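Akovix Opens Gift Box Workshop and Packing Room in Dorville

DORVILLE – Akovix, the small maker of patterned paper boxes that many local families know from holiday tables and birthday parties, is opening a packing room and community workshop in the old Baumgartner building in January, and everyone in town is warmly invited to come by and see it.

The new room gives the company 800 square feet of well-lit space for folding, filling and closing its boxes by hand, along with shelves for the paper stock that used to be stacked in the hallway of its first home in Prultport. Long tables run down the middle, and there is a sink, a coat rack and (at the request of just about everybody who works there) a proper kettle.

"We have wanted a place like this for years, a place where people can sit down with us, pick out a paper they love and leave with something nice in their hands," said Nobuhle Matlala, founder of Akovix. "My grandmother kept every good box she was ever given, and I suppose I have been making boxes for people like her ever since."

Workshops will run each month through the spring, with room for 6 people at a table, and all paper, glue and ribbon will be provided. Beginners are very welcome, and so are children who come with a grown-up. The first 100 people to sign up will receive a small box in the paper of their choice.

The spring collection will be on sale at the opening as well, and it leans heavily on blues, with swirls turning up on a good many of the smaller sizes.

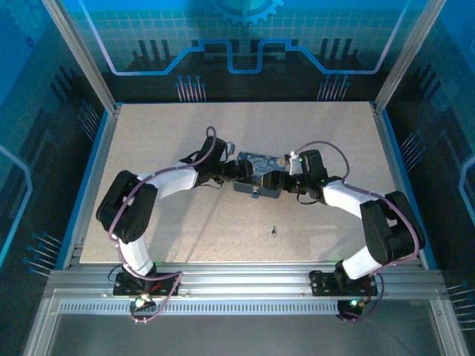
Orders placed through the Prultport shop will be packed in Dorville from January on, and customers do not need to change anything about the way they order.

The packing room is at 406 Baumgartner Street, with parking behind the building. Doors open at 10 a.m., and there will be coffee and cake until it runs out. To save a workshop seat, stop in at the Prultport shop or ask at the front counter in Dorville.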